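Grudwood Residents' Association
Minutes of the regular meeting, February 13, 2020
Place: common room, ground floor, Edari House
Chair: Wakana Ikeda
Minutes written by: Kazuhiro Nishimura

1. Opening
The chair opened the meeting and welcomed the new residents from the east stairs. The minutes of the October meeting were read. One correction was asked: the gate code was changed after the painting work, and the minutes say before. With this correction the minutes were accepted.

2. Water pressure on the upper floors
Residents of the top two floors still have weak water in the morning. The plumber from Ultden came and looked at the pump in the basement. His opinion is that the pump is good but one valve is old and does not open fully. The price for the new valve, with work, is 1125 dollars. The meeting agreed to pay this from the repair fund. The water will be closed for one morning, and a paper will be put on every door before.

There was a question if the valve on the other side should be changed at the same time. The plumber did not give a price for this. Kazuhiro Nishimura will ask him.

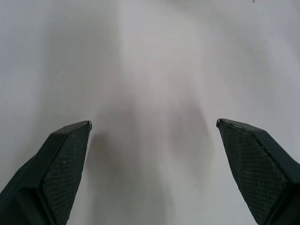 3. Bicycle room
There are 41 bicycles in the room and many of them have no name tag. It was agreed that every owner must put a tag with apartment number before the end of next month. Bicycles without a tag will be moved to the back wall – not thrown away – and a list will hang by the mailboxes. Apartment 4 asked that children's bicycles can stay near the door, as they are used every day. Agreed.

The lock of the bicycle room is difficult to turn when it is cold. Oil was tried already and it helped for a short time only. To be looked at again in spring.

4. Money
The balance of the association is 2809 dollars, before the payment for the valve. Two apartments did not pay yet for this year and the chair will speak with them privately. No change of the yearly fee was proposed.

5. Common room and small kitchen
The new rules for use of the room were discussed. The room can be reserved in the book by the door, for one evening at a time. Who reserves it must also clean it, and this includes the tables and the floor under them. Kitchen things can be used by all residents, the toaster oven too, but they should stay in the room.

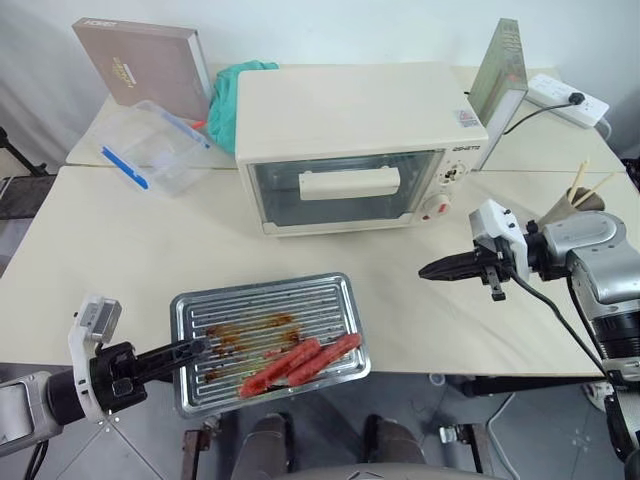
Wakana Ikeda said that one evening at a time is too strict for families who come from far, and she proposed that a reservation of two evenings should be possible if it is written in the book two weeks before. After some talk this was accepted, with one vote against.

The heating in the room goes off too early in the evening. The timer will be set one hour later, for a trial until the next meeting.

6. Trip to Miyazaki garden
The bus is still to be found. Residents who want to come should write their name on the sheet at the entrance. Lunch is not included in the price, and the garden has many steps – please think of this when you bring older family members.

7. Other matters
The light at the rear entrance is broken again. Reported to the owner of the building.
Somebody leaves cardboard beside the bins and not inside. Please fold it first.

Next meeting: the date will be on the board.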